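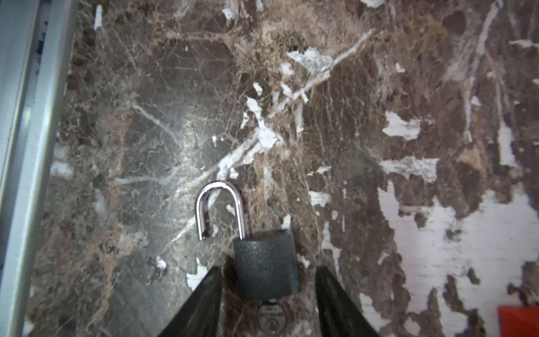

Padlock between the fingers, shackle open, the grip not closed on it.

Teaching the padlock task at the Bivwood bench

This gallery covers the padlock set, one of the tasks we record at the Bivwood bench on weekday afternoons and the odd Saturday. A person drives both arms by remote control, and the arms' joint positions are saved along with the video. The recordings go to the training side of the Mirkeo project, where a model learns to copy the moves.

The target for the set is 300 good runs. A run is good if the shackle ends up closed and the lock is back on the table, with no drops and no long stops in the middle. We throw out more runs than people expect, mostly for stops. The longest run we keep is 60 seconds.

Each operator does 25 runs and then takes a break. After that many, people start to rush the approach, and the rushed ones look alike. We want some spread in how the lock is picked up: from the left, from the right, slow, fast, shackle toward the arm or away from it. The lock is set down at a new angle before every run.

The wrist view matters most for this task. From a fixed camera a padlock is a small dark shape on a dark table. At the wrist you can see the shackle, which leg is free, and how the body sits relative to the fingertips. Polished metal picks up a lot of glare, so we leave the lights alone once a set has started.
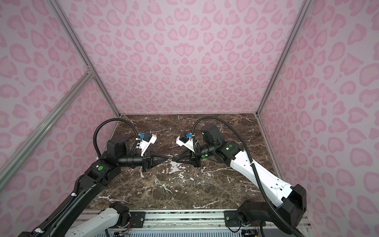 Steiner

Both arms reach in over the marble top, with the grippers close to meeting in the middle and a camera on top of each wrist. Every operator learns this region first. It is where parts get passed from one side to the other, and where the arms are most likely to bump. New operators spend their first session here with nothing to pick up. They bring the fingertips together, back off, and do it again until they stop looking at their own hands.

The controls are a pair of hand-held leader arms made by Flirard. Move the leader and the arm on the table moves the same way. There is no push back through the leader, so the operator can't feel contact and has to judge it by eye. That takes practice. The usual mistake is squeezing too hard — the lock tips or shoots out sideways, and the run is lost.

We tried moving the arms directly by hand as well, with the motors slack. It works for one arm and a slow task. With two arms you need two people, and their hands and sleeves get into the video. We kept that method for checking reach and for showing a new operator what a pose should look like.

A few notes on the recording itself. The operator starts and stops each run with a foot pedal. Arms go back to the same rest pose between runs. If a run goes wrong, the operator finishes the move anyway and marks it bad afterward, and we keep around 200 of those from all the tasks so far. They are useful for testing whether a trained model can tell that it has missed. 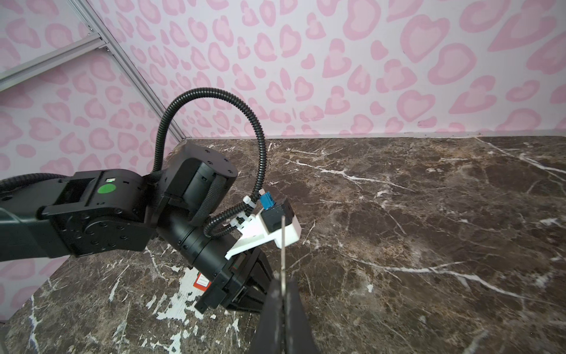 Cable slack is the other thing to watch. The conduit has to be long enough for the wrist to turn all the way, and a loop that long can swing in front of a camera or catch on the other arm. We tie it at the wrist bracket and leave the rest free. Before a set, the operator turns each wrist to both ends of its travel and checks the picture from both wrist cameras. If the loop crosses the fingers at any point, the ties get moved.

The cameras can see each other's arms too, and that has been more useful than we planned for. When one gripper is holding something and blocks its own view, the camera on the other wrist often has a clear line to it. The model gets both views at every step.

Next up is the same task with a key, which means holding the lock steady with one arm while the other does the fine work. We expect to lose a lot of runs at first. Pictures from that set will go on a separate page when it is done, most likely in October.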